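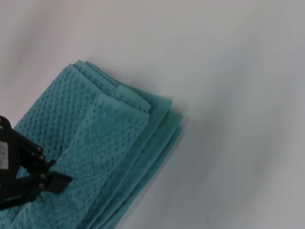
stunska_semi wrote:
We're about to start knocking walls about in our 1960s semi and I'd love opinions before I sign anything off, because my husband and I have gone round in circles on this since August. The plan is to take out the wall between kitchen and dining room, steal a slice off the back of the garage for a utility room, and move the downstairs loo under the stairs. The utility is the bit I care about most! I want a proper long pale worktop in there where I can fold things and leave them, like the teal towels in the photo, without somebody putting a bike helmet on top. He thinks the utility is a waste of floor and wants the whole lot as one big room with the washing machine behind a cupboard door. The architect (Hamish Leckie, lovely man, draws everything in pencil first) has done both versions and refuses to pick one. Which would you go for? The garage is single skin brick and we haven't had a car in it for 7 years.

pantile wrote:
Utility, every time. We did the big open room and I can hear the spin cycle over the telly. A cupboard door does nothing for noise, it just rattles as well.

OldMrsFimeler wrote:
Sorry but I'm with your husband. We had a utility off the garage at our last place and it was freezing, and it turned into the room where things go to be forgotten (paint tins, a broken fan heater, one roller skate). When we moved here we put the machines in a tall cupboard on the landing, next to where the clothes live, and I haven't missed it once. Have you got a landing cupboard?

stunska_semi wrote:
We've got an airing cupboard with a massive hot water tank in it, so not much use unless the boiler changes too, and the boiler is only four years old. I did ask Hamish about it and he made a sort of humming noise.

gable_end wrote:
Single skin brick is your real question here, never mind the layout. If you turn part of that garage into a room you'll be insulating the walls, the floor and probably the roof as well, and you need to talk to building control early. You lose a fair bit of width once the insulation is in. What's the inside width now? People draw these rooms at the garage's full size and then wonder why the door hits the sink.

stunska_semi wrote:
Just been out with the tape. It's 3728 mm wide at the house end, which seemed loads, but you're right that it shrinks. The slice we'd take is full width and as deep as we can get away with while still leaving space for bikes at the front.

gable_end wrote:
That's wider than a lot of them, you're lucky. I'd still run the worktop along the house wall where you don't lose anything. And leave more than you think between the worktop and whatever is opposite. We have 1124 mm in ours and it's fine for one person, and a squabble for two with a laundry basket.

Savolainen wrote:
I'll disagree with nearly everyone and say do neither yet. Why is the loo moving? Under the stairs you'll want a soil pipe run, and if your drains are at the back of the house that could be the dearest thing on the whole list. If the loo went in the garage slice beside the washing machine, you've got all your plumbing together and the under-stairs stays as a coat cupboard. Coats need somewhere to go as well.

pantile wrote:
Nooo, nobody wants to walk past the drying to get to the loo. Visitors going through your smalls.

Savolainen wrote:
They're not going through them, they're walking past them. Put a door on it. My mother's house in Lavville was laid out like that for years and we all survived.

stunska_semi wrote:
Ooh, hang on, I quite like that. The drains are at the back, on the garage side, so it would be a short run (I think? I lifted one cover and closed it again quickly). What I don't like is losing worktop. How much room does a loo and a tiny basin really need?

gable_end wrote:
Less than you'd fear, but get him to draw it with the door swing on. A sliding door helps. I'd want a window or a decent fan in there too, whichever way round you do it, as you'll have damp washing in the same bit of the house.

OldMrsFimeler wrote:
If you do go for the utility, please put heating in it. Ours was left off the plan to save money and that's why it was so miserable. I'd have forgiven it a lot if it had been warm.

ninebark wrote:
Can I ask about the wall between kitchen and dining room? We took ours out completely and if I did it again I'd keep a stub each side, a metre or so. We lost everywhere to put a tall cupboard or a fridge, and the sofa end feels like sitting in a corridor. My wife loves it, mind you, so take that as you like.

stunska_semi wrote:
Yes! Hamish has drawn little stubs on version two and I'd told him to rub them out. I may go back with my tail between my legs. Is it load-bearing in yours?

ninebark wrote:
It was. Steel beam, structural engineer, and 19 days of eating toast in the bedroom. The beam itself went in within a morning. The waiting for the plasterer was what did us in.

pantile wrote:
Keep the stubs. Still no to the loo in the laundry.

stunska_semi wrote:
Right, I've emailed asking for a version three: stubs back in, loo in the garage slice with a sliding door, worktop on the house wall, a radiator. My husband has read the whole thread and says he's been outvoted by strangers, but he perked up at the coat cupboard. Will post the drawing when it comes. Does anyone have a tap they like for a utility sink? I want one I can get a bucket under.

gable_end wrote:
Tall swan neck one, and a deeper sink than you were planning. Check it clears the window if the window opens inwards. Ask me how I know.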